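Diltbridge Chamber of Trade -- small business premises checklist, shared units
Unit visited: Trerkberg Row, ground floor and back store
Filled in by: Xiaoyan Duan
Date: 14/04/2026

For the start-up grant scheme. One sheet per unit. Comments under each item, keep the originals for the investor pack.

1. Entrance and signage
OK. Door opens outward, closer works. Imoson sign still on the glass from the last lease -- take off before the open day. Mat curls at one corner, tape it or bin it.

2. Exit routes
Front OK. Back NOT OK. Pallets stacked in the passage, had to turn sideways to get past. Tenant says they go out on the next collection. Told him same day, not next collection. Recheck.

3. Fire extinguishers
5 on the plan, all five on the wall. Tags in date. The one by the sink is hung too high, lower it. Last service December, paperwork seen.

4. Alarm and lighting
Alarm tested from the front panel, heard in the store and upstairs. Emergency light over the stairs dead. Dai to send electrician, no date given yet. Chase.

5. Electrical
Two extension leads daisy-chained behind the counter. Unplugged while I was there. Needs a proper outlet, landlord cost not tenant -- see lease clause 11. Panel cover fitted, breakers labeled except one.

6. Work surfaces and packing
Clear plastic bags in use. Keep bags away from heaters and off the floor, slip risk. No heater near at time of visit. OK.

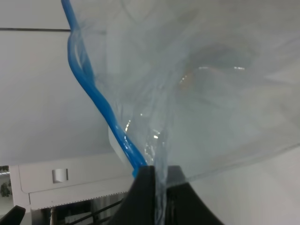
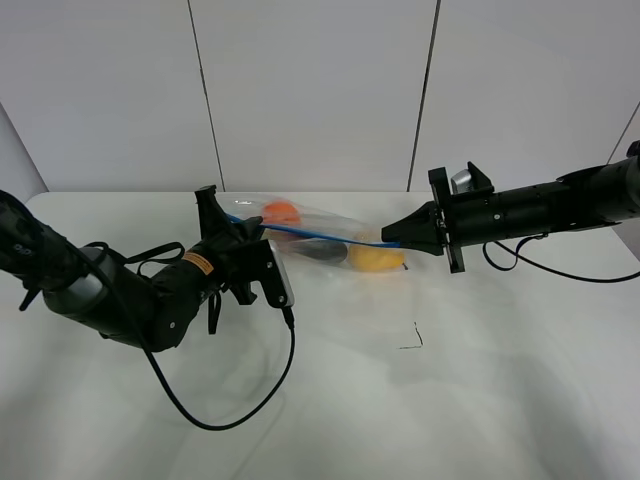
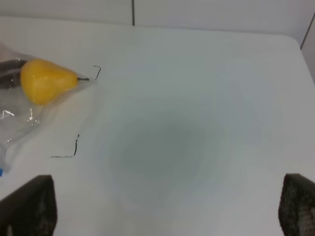 7. Storage
Racking not bolted to wall. Load sign missing, should read 100 kg a shelf per the maker's sheet. Heavy stuff on top, move it down. FAIL until bolted.

8. First aid
Box present, plasters nearly gone, eye wash fine. Name of first aider on the lid is someone who left. Update.

9. Toilets and washing
Clean. Hot water slow to come thru. Soap yes, towels no.

10. Deliveries and yard
Shared with the unit next door. No marked walkway, vans reverse right up to the door. Wants paint and a mirror. Raise with Diltbridge yard manager, same complaint from the other two tenants.

11. Paperwork
Liability insurance -- seen, current. Risk assessment -- one page, unsigned. Lease copy -- seen. Training log -- not availble, tenant to email.

Result: pass with conditions. Items 2, 4 and 7 to be closed before the grant money is released. 20 days from date of visit. Rest can wait for the next round.

Copy to tenant, copy to landlord, copy in the chamber folder. Tenant read it thru and had no questions except who pays for the outlet, see 5.

Signed X. Duan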